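홈 » 블로그 » 실험실 살림

로봇팔 예산 짜는 중, 9월 메모

급하게 적는다. 오후 4시에 견적서 넘겨야 해서 정리 안 된 채로 올림. 나중에 고칠 수도 있고 안 고칠 수도 있고.

상황부터. 우리 실험실은 피펫팅 장비는 이미 있다. 문제는 그 앞뒤. 플레이트 올리고 내리고, 트레이 바꾸고, 그걸 사람이 다 한다. 밤에 돌리고 싶으면 누가 남아야 되고. 그래서 작년부터 팔 하나 붙이자는 얘기가 나왔는데 드디어 예산 항목이 생겼다. 연구비에서 장비비로 잡힌 게 213점짜리 신청서 통과하고 나서임 (점수 얘기는 길어지니 생략).

후보는 둘. Jelmont 쪽이랑 Kohlhase 쪽. Kirnska도 봤는데 납기가 너무 길어서 뺐다. 본체 가격만 보면 Jelmont가 싸다. 근데 그리퍼가 별도고, 받침대 별도고, 교육비도 별도. 다 더하니까 거의 비슷해짐. 이럴거면 처음부터 합계를 적어주지.

배치는 시뮬레이션으로 먼저 잡아보는 중. 이게 생각보다 시간을 많이 먹는다. 팔을 장비 왼쪽 뒤에 둘지 오른쪽에 둘지, 거기서 벌써 갈림. 프레임 기둥 사이로 팔이 들어가야 하니까 기둥 간격이 제일 신경쓰이고. 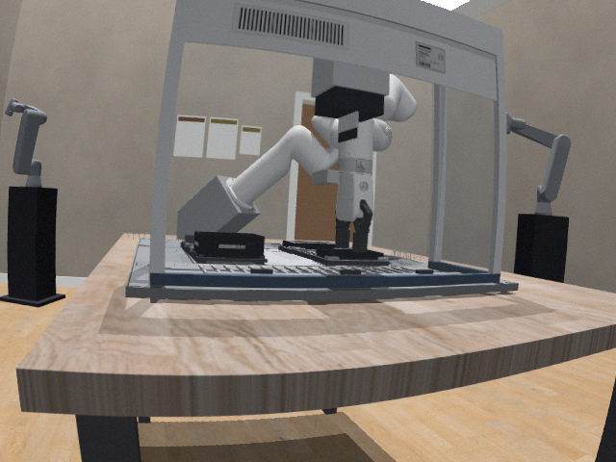 시뮬레이션 화면. 그리퍼가 오른쪽 검은 트레이까지 내려온 상태.

Kai Strobel 씨한테 메일로 물어봤더니 (Wikorau에서 비슷한 셋업을 2년 굴린 분) 답이 꽤 길게 왔다. 요지만 옮기면

팔 값은 전체의 절반으로 잡을 것
테이블을 무시하지 말 것. 흔들리면 피펫팅 위치가 틀어진다고
예비 손가락은 처음 주문할 때 같이 살것. 나중에 따로 시키면 운송비가 더 나온다

테이블 얘기는 좀 찔렸다. 우리는 기존 실험대에 그냥 볼트로 박을 생각이었거든. 상판 두께부터 재야겠다. 설치 기사 부르는 비용도 견적에 없었음. 전기 쪽도 따로. 콘센트가 벽에 있으니 선을 어디로 뺄지, 바닥에 깔면 몰딩값, 위로 올리면 공사비. 이런 자잘한게 모여서 예비비를 다 먹는다.

Carola Kröger 선생님은 반대 의견. 팔부터 사지 말고 소프트웨어 라이선스 조건부터 읽으라고 하심. 읽었다. Kohlhase는 첫 해 포함, 다음 해부터 매년 갱신. Jelmont는 영구인데 업데이트가 유료. 5년 놓고 보면 또 계산이 달라져서 표를 다시 만들었다. 엑셀 탭이 벌써 9개다. 어느 탭이 최신인지 나도 헷갈림.

돈 들어가는 순서는 지금 생각으로는 이렇다. 계약금, 받침대랑 베이스판, 본체, 그다음 시운전. 베이스판은 동네 가공집에 맡기면 싸다고 해서 도면을 보냈고 아직 답이 없다. 구멍 간격만 맞으면 되는데 그 간격을 정하려면 플레이트 자리가 먼저 정해져야 한다. 그래서 다시 시뮬레이션으로 돌아감. 무한반복.

트레이 자리는 프레임 밖으로 빼는 안이 마음에 든다. 팔이 굳이 안쪽 깊이 안 들어가도 되는 작업이 꽤 있으니까. 대신 바닥판이 커지고, 바닥판이 커지면 테이블도 커지고, 그럼 또 돈. 실험실 통로 폭도 봐야 되고. 안전 담당 쪽에서 울타리 치라고 하면 통로가 아예 없어질수도 있는데 그건 아직 안 물어봤다. 물어보기가 무섭다. 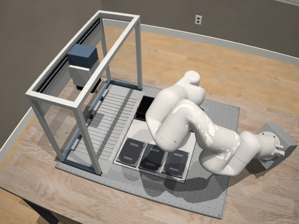 팔을 먼저 사고 그리퍼는 다음 해 예산으로 미뤄도 되나?
미루는 건 가능하지만 권하지 않는다. 그리퍼 없이는 시운전 검수를 제대로 할 수 없고, 보증 기간은 본체 납품일부터 흐르는 계약이 많다. 돈이 모자라면 팔을 한 단계 작은 걸로 낮추고 그리퍼까지 한 번에 넣는 쪽이 낫다.

중고도 잠깐 봤다. 본체는 확실히 싼데 컨트롤러 버전이 애매하고, 우리 회계 규정상 중고는 서류가 두 배. 포기. 렌탈은 Kohlhase만 된다고 하고 최소 기간이 길다. 데모 장비를 2주 빌려주는 건 있다길래 신청은 해놨음. 왕복 운송비는 우리 부담이고 보험도 들어야 된다. 이것도 항목에 추가.

남은 것: 상판 두께 재기, 가공집 전화, 유지보수 계약 두 군데 비교, 안전 담당한테 메일 (내일). 견적 유효기간도 다시 확인해야 함. 합계 칸에 부가세를 뺀 숫자 넣어놓은거 방금 발견했다. 고치러 간다.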